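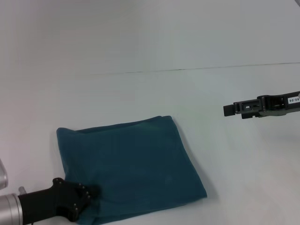
Zeroing a Red Dot Sight on an Air Rifle

The steps cover a tube-style red dot on a standard 11 mm dovetail rail. They were written using the Ladari 2 sight on an Iraritz break-barrel rifle, but the adjustment procedure is the same for most sights with capped turrets. Check your sight's manual for the click value before you start.

What you need

Rifle, unloaded and uncocked
Red dot sight with mounts and fresh battery
Hex key supplied with the mounts
Paper targets with a printed one-inch grid
Solid bench and front and rear bags
Pellet trap and backstop rated for your rifle
Safety glasses
Pellets, all from the same tin

Step 1. Clean the rail

Wipe the dovetail and the mount clamps with a dry lint-free cloth. Oil left in the grooves lets the mounts creep under recoil. Spring-piston rifles recoil in both directions, so use the stop pin if your mount has one. Seat the pin in the rail hole before you tighten anything.

Step 2. Mount the sight

Set the sight on the rail with the elevation turret on top and the windage turret on the right. Slide it until the window is easy to see with your cheek in its normal place on the stock. Eye relief is not critical with a red dot. Tighten the clamp screws a little at a time, alternating front and rear, to the torque in the mount instructions. Do not use thread locker until the sight is zeroed.

Step 3. Center the turrets

Skip this step if the sight is new. On a used sight, remove both caps and turn each dial gently to one end of its travel. Turn it back to the other end, counting clicks. Then go back half that number. Never force a dial past its stop.

Step 4. Shoot at short range

Place the target 14 feet away. Set the dot to the lowest brightness you can still see clearly; a bright dot blooms and hides the aiming point. Fire three shots from the bags and find the middle of the group.

At this distance the pellet should land below the dot by close to the height of the sight over the bore. Correct left and right first, then adjust elevation until the group is that far below the aiming point.

Step 5. Shoot at your zero distance

Move the target to the distance you will use most. Fire five shots. Measure from the center of the group to the aiming point, then work out the clicks:

Clicks = error in inches x 100 / (distance in yards x click value in MOA)

This treats 1 MOA as 1 inch at 100 yards, close enough for the purpose. The arrows on the dials show the direction the point of impact moves. If the group is low and left, turn toward UP and R. Tap the turret housing lightly after each change, shoot another five, and repeat.

Step 6. Check and lock

Check the clamp screws again and refit the turret caps. Shoot one last group to confirm that nothing shifted.

Notes

A new spring rifle may change velocity while it breaks in. The one used for this page settled at around 700 feet per second. Check zero again after the first 200 pellets.

If the groups wander with no pattern, look at the stock screws before blaming the sight. Changing to a different pellet weight also moves the zero. Lobo and Ostuseo pellets of the same marked weight gave different points of impact in this rifle, so write the brand on the target along with the distance.

Turn the sight off before storage and remove the battery if the rifle will sit for the season.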